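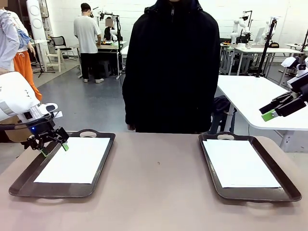
Peltside Salt and Blood Pressure Program

The Peltside program is a community blood pressure scheme run out of the Ranow clinic. It covers adults with high blood pressure, or readings close to it, and is built on home monitoring plus a lower-salt diet. Started by Leire Campos, a family doctor, with dietitian Eftychia Kokkinos joining the next March. Enrollment stood at 2579 on Sep 6, 2019.

Background

High blood pressure (hypertension) usually has no symptoms. Many people find out at a routine visit, or after a stroke. A reading has two numbers. The top one, systolic, is the pressure when the heart beats; the bottom one, diastolic, is the pressure between beats. Both are given in millimeters of mercury.

Causes are mixed. Age, family history, weight, alcohol, kidney disease, some medicines (decongestants, certain painkillers). Salt is a big one for many patients but not all - some people's pressure barely moves when they cut it, others see a clear drop in a few weeks. Older adults and people with kidney disease tend to be more sensitive.

Most salt in the diet comes from packaged and restaurant food, not the shaker. Bread, soup, cold cuts, cheese, sauces.

Enrollment

Open to patients of the Ranow clinic and, later, the smaller Moriarty office. Referral by a doctor or nurse, or self-referral at the front desk. Pregnant patients are seen separately. So are people on dialysis.

Average age at entry was 64. No upper age limit.

Home monitoring

Each patient borrows an upper-arm cuff. Wrist cuffs are not used, too many odd readings when the arm is held low. Standard instructions:

Sit for five minutes first, back supported, feet flat. No coffee, exercise or smoking in the half hour before. Empty bladder. Cuff on bare skin at heart level. Two readings one minute apart, morning and evening, for seven days. First day is thrown out and the rest averaged.

Cuff size matters alot. One that is too small reads high. The clinic keeps 300 cuffs on loan in four sizes, the large adult size being the one that runs out.

Readings are written on a paper log or sent in by phone. Paper is still prefered by most of the older group.
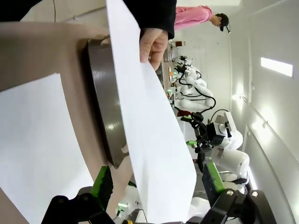

Diet component

Run by Kokkinos. Patients keep a three-day food record, then go over it in a single visit. The usual advice is to change one or two high-salt foods first instead of the whole diet. Soup and bread come up most. More vegetables, beans, plain yogurt.

Potassium salt substitutes are discussed but not handed out. Can be dangerous with kidney disease, and with some blood pressure drugs (ACE inhibitors, ARBs, potassium-sparing diuretics). Blood test first.

The program's cookbook, Grotine, is named after the street where the first classes were held. Low-salt versions of local dishes, mostly stews. First printing of 1000 copies, now out of print. A second edition dropped the pickle chapter.

Medication

Handled by the patient's own doctor, not by the program. Averages from the home log are sent over at the end of the week. Patients are told not to stop or change pills on their own, even when the numbers look good. Very high readings, or any reading with chest pain, weakness on one side or trouble speaking, are treated as an emergency.

Criticism

No control group. Campos has said so herself in talks. People who sign up for a salt class are probably already motivated, so any drop in pressure is hard to pin on the diet alone. Follow-up past one year is thin, and the Moriarty figures were kept in a different format until the two offices merged their records.

See also

Sodium in the diet
White coat hypertension
Ambulatory blood pressure monitoring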